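Home Posts Replies Media Likes

Back from the open day at the Lundus robotics lab in Urthorpe, and I've got so much to say that it'll have to be a thread. Get the kettle on! 1/7

First off, it was packed. More than 200 of us through the door by the middle of the morning, and a very patient queue for the tea urn – I'd gone mainly for the big arms, but the part I keep telling everyone at home about was on a screen. 2/7

It's a bedroom, all done in simulation, with a robot arm working over the bed. They practise in there long before anyone lets the real arm near real bedding, and I could happily have stood watching until closing time. 3/7 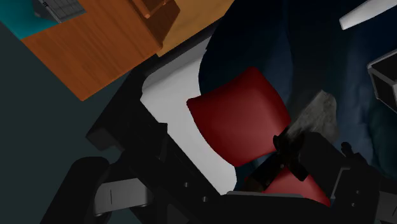 Red pillows and dark blue bedding in both of these.

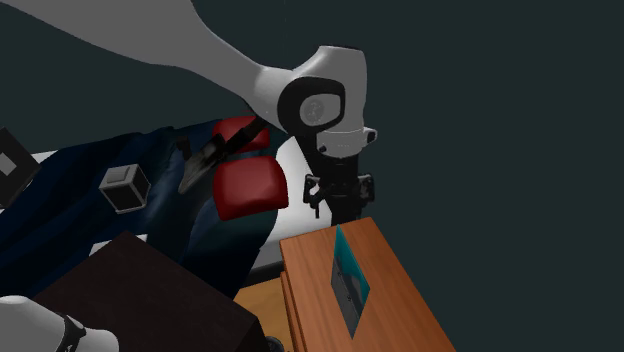

Stills: Lundus open day, Urthorpe

I asked (probably too many) questions about the blanket. Cloth is a beast to simulate, apparently, and one of the team told me they'd been through 103 versions of the folds before they were happy. I can't get a duvet cover on in one go myself, so I felt for them. 4/7

Then the Hettiarachchi talk upstairs, on grippers and soft things. Lovely slides, a bit over my head after the first ten minutes, but I did come away with a page of notes I can nearly read. 5/7

The Plusance stand had leaflets and a very good lemon cake – I had two slices and regret neither. 6/7

They're hoping to run it again in April, with room for 300. If you're anywhere near Urthorpe do go, and wear comfy shoes, the stairs are steep! 7/7

Filed under: Robots & Automation, Days Out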